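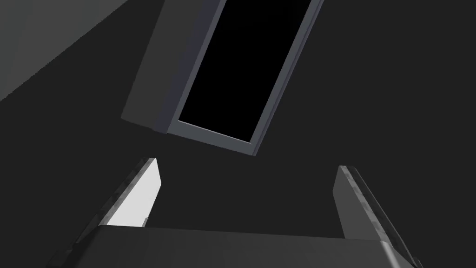

A tilted rectangular shape with a gray outer edge and a black center, against a dark gray background.

Progress report: Stemon, feature film in post-production
Thursday, September 7, 2023
Prepared by Magnus Forsyth, producer, Skevix Pictures
For the Zoltavard Film Fund

Where we are
Picture lock was reached two weeks behind the plan we sent you in June. The locked cut follows the shooting script closely until the brother leaves the farm. After that, two scenes have been dropped and one has moved. The dinner with the bank manager now comes before the funeral. The director and editor tried it both ways, and test viewers found the money plot easier to follow in the new order.

The ending is the one in the script. We know your readers had doubts about it. We tried a shorter version that stopped at the ferry, and the director preferred to keep the last conversation in the kitchen. It has been trimmed by one page of dialogue.

Test screening
We held a screening of the rough cut at the Strachan, which seats 300. Most of the seats were taken. The comment cards were strongest on the two lead performances and on the winter section. The most common complaint was that the older sister disappears from the story for too long. We have brought back a phone call that was cut early on, which helps, but we do not have other footage of her to use.

Several people also said the dialogue in the boat shed was hard to hear. That was temporary sound, and both actors have since re-recorded their lines.

Sound and music
The dialogue edit is finished and effects work has started. The composer has delivered cues for the first half of the film. The second half is late. She asked to wait for the locked cut, and we agreed. The recording session has been moved back and the players have confirmed the new date.

Color
Grading has not started. The colorist is finishing another film and will begin on ours when the effects work is done. The night exteriors will need the most time, as they were shot on two different cameras.

Budget
The additional dialogue recording cost $2,874, which we paid from contingency. Moving the music session added a studio fee of $786, also from contingency. No other line is over. We are not asking for more money at this stage.

Festivals
We have missed the first deadline on our list and will submit to the others with a graded but unmixed copy if we have to.

Next steps
Finish effects and music, grade, final mix, then deliver the master and the subtitle files. The credit list is attached for your approval. Please check the wording of the fund's own credit and send back any changes before we begin the titles.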